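Blocks and Boards: the Ploteo play corner

Bronisława Czarnecka started Ploteo to make plain wooden tops and block sets for classrooms, and most of what she sells still fits in one shipping carton. This gallery goes with the August newsletter. Click any picture for the larger version. Captions are by Wojciech Brzozowska, who also does the sanding.

Boards are glued up from long maple strips, planed, then left overnight before the edges get rounded over. We keep the color natural. Customers sometimes ask for stain and we send them to Kaczorowski, who does it better than we could.

Small knots stay in. They are filled only if a fingernail catches on them. A board with a few knots sells for the same price as a clear one, and schools tend to pick the ones with more grain.

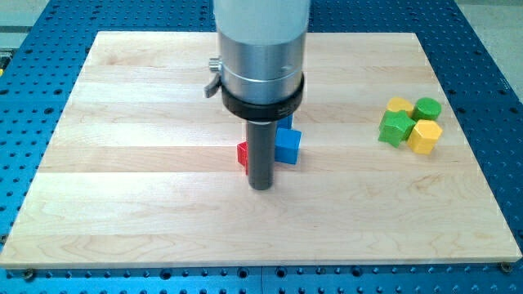

Finish is two coats of hardwax oil, rubbed back between coats with a gray pad. The oil takes a few days to harden fully, so boards ordered late in the month usually ship early in the next. Please don't use spray cleaner on them. A damp cloth is enough.

Blocks are cut as cubes and painted in solid colors. Blue has been the best seller since we opened, and the shade was changed once, when Vomora stopped carrying the old one. If you are matching an older set, send us one block and we will mix to it.

Edges on the cubes are kept crisp so they stack square. We tried a softer edge one winter and the towers leaned.

Order numbers: the maple board is 2532 and the painted cubes are 292. Replacement cubes can be ordered singly under 3315. Allow some 2 weeks for either.

Next gallery: the storage trays, made with Ferent.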